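Clothes mending by post: your questions

I'm Bhavana, and I mend clothes from my back room under the name Sturnis. I get asked the same handful of things most weeks, so I've put the answers on one page. 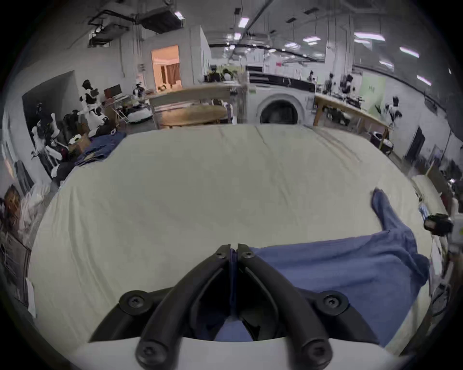 What sort of things do you mend?

Shirts, dresses, trousers, school jumpers, pyjamas, most coats. I love a worn-out elbow! I don't do leather, wetsuits or wedding dresses. For wedding dresses try Vimala Chettiar, who taught me to sew a proper hem and has far steadier nerves than I do.

Do I need to wash it first?

Yes please. It needn't be ironed, but it does need to be clean and fully dry before it goes in the bag — a damp jumper can spend days in the post and I'm the one who opens it.

How much will it cost?

A button or a small seam is £7. Hems and simple patches are £11. Anything bigger I price once I've seen it, and I'll email you before I pick up a needle. If you'd sooner not go ahead, you only pay the return postage.

Can you match the thread?

Usually. I've got drawers full of the stuff, and navy alone takes up more room than my socks do. Very old or faded cloth is harder, so I may send you a photo of two threads side by side and let you choose. If you'd like the mend to show, say so on the form and tell me which colours you can't stand.

How long will I have to wait?

Normally 11 days from when your parcel lands. March is slower (everyone finds the moth holes when they get their spring things out), and so is the run-up to the new school year. If you need it for a certain date, put that at the top of the form in big letters.

My zip has gone. Is it worth fixing?

On a coat you like, nearly always. Sometimes it's only the slider that's worn and I can swap that on its own. A whole new zip on a cheap pair of trousers can cost more than the trousers did, and I'll tell you if I think so.

What if the mend comes undone?

Send it back and I'll do it again for nothing, postage included, any time in the first 99 days. Holes in a new place count as a new job, I'm afraid.

Can I drop things off instead?

You can, between 2 and 5 in the afternoon, but please email first so I'm in. Ring the bottom bell. The top one is Wayne Simard's and he works nights.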